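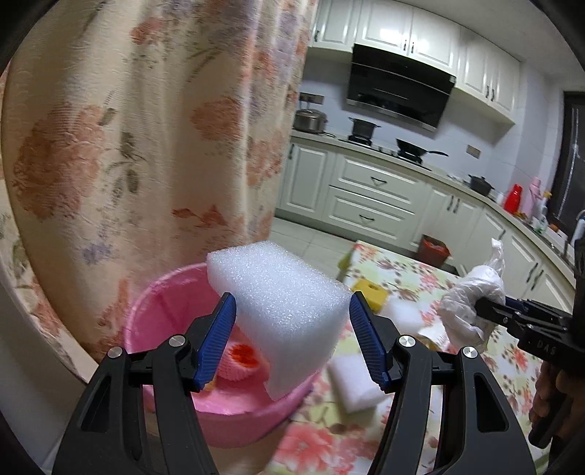
Clearing the table with the Ondden chore service

Plenty of you have written in since May wanting to know whether Ondden is worth signing up for, so I've put the long answer on this page together with the tips I picked up along the way. For anyone new to it, you borrow a set of hand grippers, do an ordinary job around the house with them, and send the recordings back. They use what you did to set up the arm for your kitchen. I chose clearing up after a baking and craft afternoon, as that is the mess we make most often at our house!

Start with the soft things. Sponges and foam blocks are very forgiving, and you can squeeze them a good deal harder than you would think before you have to worry. Take a block across its narrow side and hold it upright on the way to the bin. It will bow in the middle a bit, and that's fine. Shona Carnegie, who had the set before me, likes to take hers by the long side, but I dropped far too many that way.

Plastic bags are the fiddly ones. Give the bag a twist at the top first so there is something for the jaws to close on, and go in low. If you pinch only the very edge it slides right out again, and then you are chasing it over the tablecloth (ask me how I know).

Leave paper cupcake liners for the end. They crush if you so much as look at them, and if there is something sitting in one, move the two together, slowly, or tip it out into a basin beforehand. I keep an old plastic basin on the table for exactly this and wouldn't be without it now.

About the tablecloth. Mine slid everywhere the first day until I clipped it underneath with the clips we use for picnics. A patterned cloth is fine for the recordings, by the way. I wrote to Tumaini Wanyama at the Sudport office to check, as I was all set to go and buy a plain white one, and was told to leave it just as we normally have it.

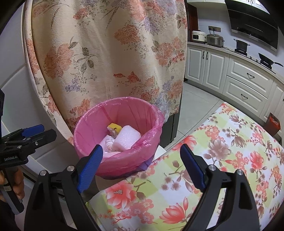 Household Pages, Vol. 6, No. 2

Now the bin. Bring it right up to the table instead of carrying things across the floor, and fold the bag well down over the rim. A bag that stands up in the opening will catch on the grippers every single time. Open the jaws wide when you let go, wider than seems necessary, and wait a moment before pulling back - foam likes to cling to the pads. Put the big blocks in toward one side so the tissue and other light scraps have somewhere to go.

With two people, agree who takes which end of the table. Liviu Enache and I kept reaching for the same sponge and had to stop and laugh more than once.

As for the service itself, I'm pleased with it, with a few grumbles. The instructions are clear and the handles are comfortable enough, though my wrist was ready for a rest after 17 minutes. The return box was a nuisance to fold. You can send in up to 600 recordings on the basic plan, and I can't imagine a household needing anywhere near that for one table. I'd have liked a shorter, cheaper plan for people who only want the one chore, and I've told them so.

Next time I'll try it on the dishes. Aitana Marín has promised me her notes on saucers.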